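Werkstattbuch Plirero, Teilprojekt Haushalt und Werkstatt
Eintrag Februar, Beginn 14 Uhr

Gegenstand der laufenden Untersuchung ist die Frage, ob ein Industriearm einfache Aufräumarbeiten übernehmen kann, die in Haushalt und Werkstatt bislang von Hand erledigt werden. Geprüft wird das Ausräumen eines Behälters mit gemischtem Inhalt. Die Teile werden ohne Ordnung eingelegt und sind einzeln zu greifen, anzuheben und in der Ablage nebenan abzusetzen.

Die Greifplanung läuft seit dem Vormittag mit der Software Turkeo in der Fassung des Vormonats. Die Grenze für die Greifkraft wurde auf 20 N herabgesetzt, nachdem bei der vorigen Reihe ein Stift aus den Backen gesprungen war. Je Teil sind 2 Versuche zugelassen, danach wird von Hand entnommen und der Fall im Protokoll als Fehlgriff geführt.

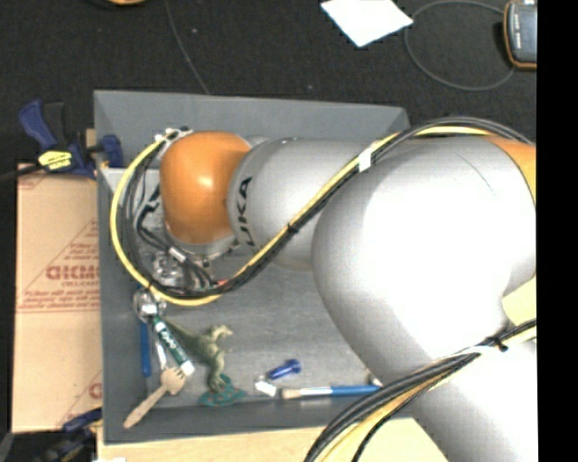 Flache Teile bereiten weiterhin die größten Schwierigkeiten. Liegt ein Stiel oder Griff dicht an der Behälterwand, so verwirft die Planung die meisten Anfahrten wegen Kollisionsgefahr und weicht auf ungünstige Winkel aus. Pinsel und Holzbesteck sind in der Mitte des Behälters meist unproblematisch. Spielzeugfiguren werden zuverlässig erkannt, drehen sich beim Anheben jedoch gelegentlich aus dem Griff.

Seit Jahresbeginn liegen mehr als 260 ausgewertete Griffe vor. Ein Vergleich mit der Handarbeit fällt nach wie vor deutlich zuungunsten der Maschine aus: Eine eingearbeitete Person leert den Behälter in einem Bruchteil der Zeit und sortiert dabei bereits vor. Für den unbeaufsichtigten Betrieb, wie ihn der Partner Grolus für seine Werkstätten anstrebt, kann derzeit keine Empfehlung ausgesprochen werden. Als Hilfe bei gleichartigen Teilen erscheint der Einsatz vertretbar.

Offene Punkte:
Anfahrt in Wandnähe mit gekipptem Handgelenk erproben, zunächst bei 10 Prozent Geschwindigkeit.
Kabelführung am Handgelenk vor der nächsten Reihe auf Scheuerstellen prüfen.
Weichere Backenbeläge bei Shi anfragen, Muster genügt.
Protokollvorlage um die Spalte »Lage zur Wand« ergänzen.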